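Category: Meeting Notes > Tabletop Data Collection
4 min read
Search this site Search

Minutes, block-pushing data group, July

Present: Soledad Becerra (chair), Wubit Weldu, Madalena Baptista, Abenezer Tefera
Apologies: Lemlem Asfaw, who sent written comments on item 3
Minutes taken by: Madalena

The meeting opened at 10:15 in the small room at Clornside. The previous minutes were accepted with one correction: the spare tool tip is stored at the Wotside bench, in the top drawer.

1. Where collection stands

Abenezer reported that the Nigatu set now has 400 accepted episodes. All are single-instruction pushes, each recorded with the command text, the arm positions and the overhead video. He wants another 100 before the next training run, mostly of star and triangle pushes, where the current policy does worst.

Wubit asked if the rejected episodes were being kept. Abenezer said yes, in a separate folder, but without a reason attached. Soledad would like a reason on each from now on. A short code is enough: bad instruction, operator error, dropped video, arm fault. Old rejects will be left as they are.

Action: Abenezer to add the reject code to the Zundine recording screen.

2. Starting layouts

Wubit has been looking at the first still from each episode. Operators tend to reset the blocks in a loose bunch on one side of the board, usually the side away from where the arm parks. She thinks the policy may be learning that blocks start there. When she gave it layouts spread over the whole board, it went to the wrong place first more often than she expected. She has not run enough of these to give a figure.

Madalena said operators reset that way because it is quick, and because the written guide only says "scatter the blocks." Agreed that the guide needs to be more exact. Two options were discussed:

- The screen shows a random layout and the operator copies it by hand.
- The operator resets freely, but the screen names a region of the board that must have at least one block in it.

The first gives better spread but slows the session down. Abenezer timed a few and the reset took longer than the push. The second was preferred. We will try it for 2 sessions and compare.

Action: Wubit to write the region prompt. Madalena to change the guide.

3. Wording of instructions

Lemlem's comments were read out. She has gone through the command text and finds that the same push is described in too few ways. "Push the yellow hexagon to the green star" appears over and over with only the shape names changed. She asks for more commands that use position ("the block nearest the far edge") and more that name a shape without its color. Shape alone is harder when two blocks share a shape, as with the stars and the cylinders, and she suggests those commands be allowed only when the target is clear from the rest of the sentence.

Soledad agreed in general but does not want operators making up wording during a push. It distracts them and the motion gets worse. Lemlem had proposed that a second person write commands afterward from the video, and the group supported this. Each episode would get up to 5 descriptions. Abenezer pointed out that commands written afterward describe what the arm did, including small corrections, and may not match what the operator was asked to do. Both will be stored, in separate fields.

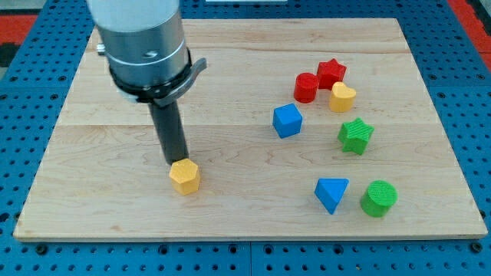 Wubit asked that the people writing descriptions also mark the point where the tool first meets the block. She needs this to cut the approach from the push, and her automatic method misses it when the tool comes down close to a block and waits. Agreed, as a single frame number, left blank if the writer can't tell.

Action: Lemlem to draft a page of sample wordings. Abenezer to add the contact field.

4. Tool and camera

The clamp was checked before the last session and the tool was sitting straight. Madalena asked that this check go on the start-of-session sheet, with initials. Agreed.

Camera exposure was changed partway through the Nigatu set and the change was not logged. Soledad asked Abenezer to find the first episode with the new setting and note it in the readme. No episodes will be thrown out over this.

5. Other business

Booking for the Wotside bench overlaps with the gripper work in the afternoons. Mornings are clear. Wubit will move her test runs to before noon and leave the later slots for them.

Madalena asked who signs off new operators. For now Soledad does, after watching a practice session.

The meeting closed at 11:20. Next meeting at the same time and place, once both trial sessions are in.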